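Grevton Neighborhood Newsletter
January 12, 2024

Do you really need to fold it that way?

By Kieran Nuttall

Every January the folding people come back. You know the ones. Stand your shirts up in the drawer like index cards, they say, and your mornings will run smoother. I have been told this by a library handout, by my sister, and by a shop in Asis that wanted $125 for a set of drawer dividers. I did not buy the dividers. I did spend two evenings trying the methods on my own clothes, and I came away with a short list of things that help and a longer one of things I don't believe.

T-shirts are easy and always have been. Any method works on a T-shirt, so of course that's what they use in the demonstrations. Ask the same people about a jacket with a zipper and they go quiet, or tell you to hang it. Fine, if you have closet space. Most of the apartments on Cevano Street have one narrow closet, and in winter it's full of coats.

A zip-front jacket won't stay square. The collar wants to flop open, the zipper is stiffer than the cloth around it, and if you bought it in the November sales and never took the tags off, the string catches on everything.

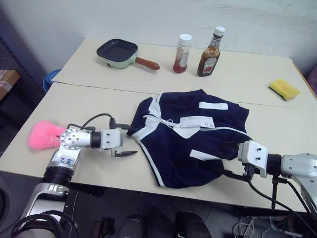
What worked for me

Lay the jacket on a table. A bed is too soft, and you'll end up smoothing the blanket along with it. If there are tags, cut them off now, unless you're planning to return it, in which case why are you folding it for the drawer?

Close the zipper most of the way. The handout said all the way, but then the collar stood up like a cardboard tube and I had to crush it. Stopping a couple of inches short let it lie down.

Bring the sleeves in across the back, then the sides, then fold up from the hem. If the jacket has contrast trim, it gives you a line to fold along. That was the only tip from the handout that I'd repeat to anyone.

What I don't believe

That rolling saves space. I rolled a jacket and folded one much like it, and the roll was fatter and came undone when I shut the drawer.

That folding by color will calm you down. It did nothing for me.

That you'll keep it up. My drawer looked very good for almost 2 weeks. Then I was late one morning, pulled a sweater from the bottom, and that was the end of the index cards. The jackets have held their shape better than the shirts, I'll give them that.

If you swear by some other way of doing it, drop a note in the box at the Mohammadi laundromat. I'll try it, but I'm not buying dividers.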